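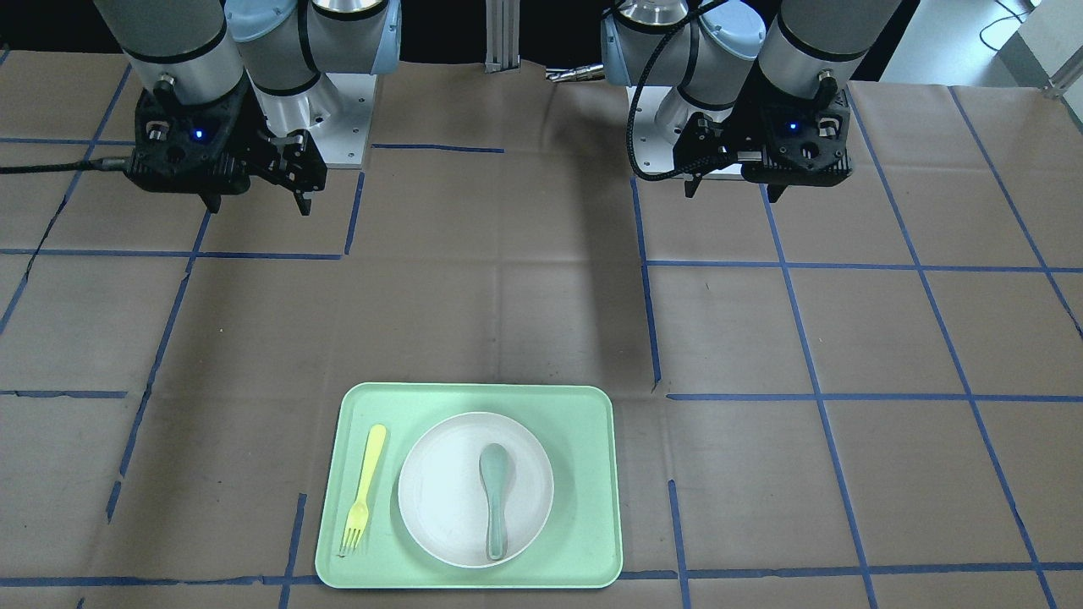
The food was all right when it left you, I am sure, but I had mine at ten to two and by then I would have eaten the menu card. The remark comes from a comment slip handed in at Duvodley Infirmary, and it was filed by the catering office under "food quality, general".

Chapter 6
Tray Service and the Distribution of Meals

6.1 Scope of the chapter

Chapters 4 and 5 dealt with the production of meals up to the point at which food is ready to be portioned. This chapter covers the stage between portioning and the patient. In hospital catering this stage is called distribution. It takes in the laying of trays, the loading of trolleys, transport to the ward, handing out, and the return of used ware. Cleaning of returned ware is treated separately in Chapter 9.

Distribution is often left out of costings on the grounds that it uses no ingredients. It does use labour, floor space, lift time and heat, and in a large site it may use more labour than cooking. The comment slip quoted at the head of the chapter shows a further difficulty. A fault in distribution is usually recorded as a fault in the food, so the kitchen receives the complaint and the cause stays where it was.

6.2 Terms used

A tray set is everything placed on the tray before food is added: the tray itself, crockery, cutlery, napkin, and any card or label. A plated tray is a tray set with the food on it. Under bulk service, food travels to the ward in large containers and is plated there. Under plated service, trays are completed in the kitchen and travel whole.

Holding time is measured from the moment food is placed on the plate to the moment the tray is set down in front of the patient. Some older manuals start the clock when the trolley door is closed. The two measures differ by the length of the plating run, and figures taken from different sources should not be compared until the starting point is known.

A missed tray is one that does not reach the person it was laid for, whatever the reason. It includes trays sent to a bed whose occupant has been moved, trays refused because the diet is wrong, and trays held back on nursing advice. It does not include meals delivered and left uneaten -- these are counted as plate waste (see 8.3).

6.3 A worked case: Plirotbridge

Plirotbridge General has 708 beds and uses plated service from a single kitchen. Trolleys are of the Prantl two-door type, with a heated side and a chilled side. On the day of the survey, 3 Sep 2019, the kitchen laid 1,365 trays across the midday and evening meals. Of these, 1,256 reached the patient for whom they were laid. The remaining 109 were missed trays, a rate of 8.0 per cent.

The survey sorted missed trays by cause. The largest group came from bed moves made after the order sheet had closed. At the time, the sheet for the midday meal closed before the morning ward round, so that any discharge or transfer decided on the round was bound to produce an error. Diet changes formed the second group. Trays lost or damaged in transport were few.

Two changes were made. The order sheet was closed later, which shortened the time available for laying. To recover that time, tray sets were laid in advance, without labels, and labels were added on the plating line. Cutlery was also fixed to a standard position on each type of tray, so that a checker at the end of the line could pass or stop a tray at a glance. A second survey was carried out the following July and is used in Exercise 6.4.

6.4 The Muklow limit

The Muklow limit is a working rule for plated service without reheating. It states that holding time for hot food should not exceed 15 minutes. The rule is a planning figure and has no legal force. It is strict, and a site with long corridors or shared lifts will seldom meet it for every ward.

In applying the rule, divide the holding time into four parts: waiting on the line, waiting in the trolley, travel, and handing out. Each part should be timed on its own. Travel is the part most often blamed, as it is the easiest to see. On many sites the longest part is the wait in the trolley, while the last trays for a ward are being completed. A smaller trolley shortens this wait but adds journeys, and the effect on lift use must then be worked out by the method given in 6.5.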